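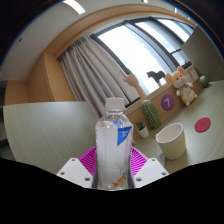 About Trisent

We help small companies and schools work out what robot equipment to buy, when to buy it and what the whole thing will really cost them. We began as a side desk at Conmont, a parts supplier, and went out on our own once that desk was getting more phone calls than the rest of the office.

Most people who write to us have a number in mind already, and it is usually the price of the arm and not much else. So we sit down together – over coffee if you are close enough – and go through the grippers, spare fingers, mounts, cables, training days and the table it all has to stand on. A starter bench can come in at $4000. A set of hand-held grippers for a classroom may need only $1000 to get going, and we are just as happy to plan that.

To date we have written plans for 56 customers, and 19 of them have come back for a second round, bless them. Our planning sheet is called Ellar, and you are welcome to a copy whether you hire us or not. Sikder handles our repairs and loan units.

If your budget year closes in February, please do write early, even with a half-formed idea. We like those best.

Page updated 08/03/2020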